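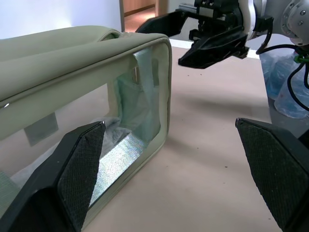 Clear bag with green padded trim, on its side on a table

Half marathon in 7 weeks, calf tightens up at mile 2 - keep running or rest?

Asked by Rosário Bastos on Jul 1, 2024

I'm 63 and signed up for the Drarnby half. I've done shorter races for years but this is my first time going past 10K. Training was fine until two weeks ago. Now my left calf starts getting tight early in every run, usually by the second mile. It doesn't hurt exactly. It feels like a knot low down on the inside. If I walk for a minute it eases off and then comes back. The next morning I'm stiff going down stairs but fine by lunch.

Things that changed recently: I got new shoes in June (lower heel than my old ones), and I moved my Thursday run to the hill loop behind the reservoir because the flat path is closed for repaving. My long run is at seven miles now.

I don't want to lose the fitness I have, but I also don't want to turn this into something that keeps me out until fall. Also, the race only allows clear bags at the drop-off. Does anyone know if they check sizes?

3 answers

Answer from Benedita Falcão
Marked as helpful

Lower heel plus hills is a lot of new work for a calf. I'd undo both changes first. Do you still have the old shoes? If they aren't completely worn out, go back to them for your easy runs and wear the new ones for walking around the house or short errands for a while.

Take four or five days with no running. Bike or swim if you have access. Then try two flat miles at a pace where you could talk the whole time. If that's okay, do it again two days later with an extra mile. Don't go straight back to your long run.

Calf raises helped me more than stretching did. Both feet on the floor, slow up and slow down, every other day, then on one leg when that gets easy. I had something similar in February before a 10 mile race and lost a week and a half of training. I still finished, slower than I wanted.

You have time. Seven miles now is a decent base and you can get to ten before the race even with a week off.

Stop and see a doctor if you get a sharp pain, swelling, or bruising, or if the calf is sore and warm when you're just sitting. Don't try to run through any of those.

Answer from Trovik

compression sleeves. had the same thing, wore them every run and it went away. also drink more water

Answer from Cunha

Agree with the first answer on the hills. Sleeves feel nice but I wouldn't count on them to fix it.

On the bags - I ran Drarnby last year. They looked inside mine and put a numbered sticker on it. I didn't see anyone measuring. The rules may be different this year so check your packet email. The line was long at the drop-off, so get there early.

Comment from Rosário Bastos
Thanks. Old shoes are still in the garage so I'll start there. Skipping Thursday.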